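Hilfe-Forum Technik und Bildung
Bereich: Veranstaltungen, Führungen, Vorführungen

Tag der offenen Tür mit Greifervorführung: Ablauf, Anmeldung, geeignete Gegenstände?

Reet Org
Beiträge: 3

Sehr geehrte Mitglieder des Forums,

unsere Einrichtung bereitet für den Januar einen Tag der offenen Tür vor. Neben den üblichen Rundgängen soll erstmals eine Vorführung zum Thema Greifen und Automatisierung angeboten werden. Vorgesehen ist, dass Besucherinnen und Besucher handgeführte Greifer sehen und nach Möglichkeit selbst bedienen, um eine Vorstellung davon zu gewinnen, wie schwierig das Aufnehmen unregelmäßig geformter Dinge für eine Maschine ist. Ein stationärer Roboterarm steht uns nicht zur Verfügung.

Im vergangenen Jahr habe ich eine vergleichbare Veranstaltung bei Dritley besucht. Dort wurde ausschließlich mit Holzwürfeln gearbeitet, was nach kurzer Zeit auf wenig Interesse stieß. Die Besuchergruppen verteilten sich sehr ungleichmäßig, am Nachmittag war kaum noch jemand am Stand.

Ich bitte daher um Auskunft zu folgenden Punkten: Welche Gegenstände haben sich für eine solche Vorführung bewährt? Empfiehlt sich eine verbindliche Anmeldung oder ist freier Zugang vorzuziehen? Sind bei der Verwendung von Lebensmitteln besondere Vorkehrungen zu treffen? Unser Budget für Material beträgt 399 Euro und kann nicht überschritten werden. Die Einladung geht an einen Verteiler mit 2072 Adressen, erfahrungsgemäß folgt jedoch nur ein kleiner Teil der Angeschriebenen.

Für Hinweise aus der Praxis danke ich im Voraus.

Mit freundlichen Grüßen
Reet Org

Dalia Mägi
Moderation, Bereich Veranstaltungen

Sehr geehrte Frau Org,

in unserem Haus wird eine Vorführung dieser Art regelmäßig durchgeführt. Die nachstehenden Angaben beruhen auf den dort gesammelten Erfahrungen.

Zu den Gegenständen: Gleichförmige Körper wie Würfel oder Zylinder eignen sich für die ersten Minuten, danach lässt die Aufmerksamkeit nach. Wir sind deshalb auf kleine Lebensmittel übergegangen. Getrocknete Früchte haben sich besonders bewährt. Eine Dattel ist glatt, faltig und gibt nach, ein heller, harter Brocken daneben verhält sich zwischen den Fingern des Greifers völlig anders. Der Unterschied wird auch ohne Vorkenntnisse sofort verstanden, und das Publikum beginnt von selbst zu vergleichen. Als Aufgabe genügt es, einzelne Stücke vom Tisch aufzunehmen und in eine offene Schachtel zu legen. Größeres Gemüse kann bereitliegen, wenn über die Grenzen der Greiferöffnung gesprochen werden soll — hierzu kommen erfahrungsgemäß die meisten Rückfragen.

Zum Tisch: Eine abwischbare Decke ist zweckmäßig. Von einer einfarbigen Unterlage würde ich abraten, sofern Sie auch die maschinelle Bilderkennung ansprechen möchten. Auf einem bunt bedruckten Tuch lässt sich gut erläutern, weshalb ein Kamerasystem Mühe hat, einen Gegenstand vom aufgedruckten Motiv zu trennen. Wir haben beides erprobt und sind beim gemusterten Tuch geblieben. Eine aufwendig hergerichtete Bühne ist entbehrlich. Die Vorführung gewinnt, wenn sie in einem gewöhnlichen Raum mit gewöhnlichem Mobiliar stattfindet.

Zur Anmeldung: Für die Rundgänge ist freier Zugang angemessen. Für das Selbstbedienen der Greifer sollten Zeitfenster vergeben werden, die am Eingang ausliegen. Eine Anmeldung über das Internet hat bei uns zu zahlreichen nicht wahrgenommenen Terminen geführt und wurde wieder aufgegeben. Bitte achten Sie darauf, dass jede Gruppe von einer Person begleitet wird, die den Greifer zuvor selbst längere Zeit geführt hat.

Zu den Lebensmitteln: Was einmal mit den Greiffingern in Berührung gekommen ist, darf nicht mehr zum Verzehr angeboten werden. Ein gut lesbarer Hinweis am Tisch ist erforderlich, insbesondere wenn Kinder teilnehmen. Sollten Sie daneben Kostproben reichen wollen, stellen Sie diese bitte in einem anderen Raum auf. Nüsse würde ich wegen möglicher Allergien nicht verwenden.

Ihr Materialbudget reicht für Früchte, Tischdecken und Beschilderung ohne Weiteres aus. Die Greifer selbst sind darin selbstverständlich nicht enthalten.

Eine Aufnahme vom Vorführtisch füge ich am Ende meines Beitrags vom Freitag an, sobald sie mir vorliegt.

Mit freundlichen Grüßen
Dalia Mägi

Okex

Wir hatten 500 g Datteln gekauft, das war für einen Nachmittag zu viel. Ansonsten schließe ich mich an. Würfel bitte weglassen.

Reet Org

Sehr geehrte Frau Mägi,

haben Sie vielen Dank für die ausführliche Auskunft. Die Regelung mit den ausliegenden Zeitfenstern werden wir übernehmen. Offen ist für uns noch, ob ein Greifer je Tisch genügt oder ob zwei Personen gleichzeitig arbeiten können, ohne sich zu behindern.

Dalia Mägi
Moderation, Bereich Veranstaltungen

Zwei Greifer an einem Tisch sind ohne Schwierigkeiten möglich, sofern die Stücke mit etwas Abstand ausgelegt werden. Die Schachtel sollte seitlich stehen, damit die Mitte des Tisches frei bleibt. Die angekündigte Aufnahme folgt hiermit.

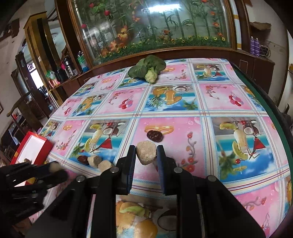 Vorführtisch mit zwei Greifern, Datteln und hellen Stücken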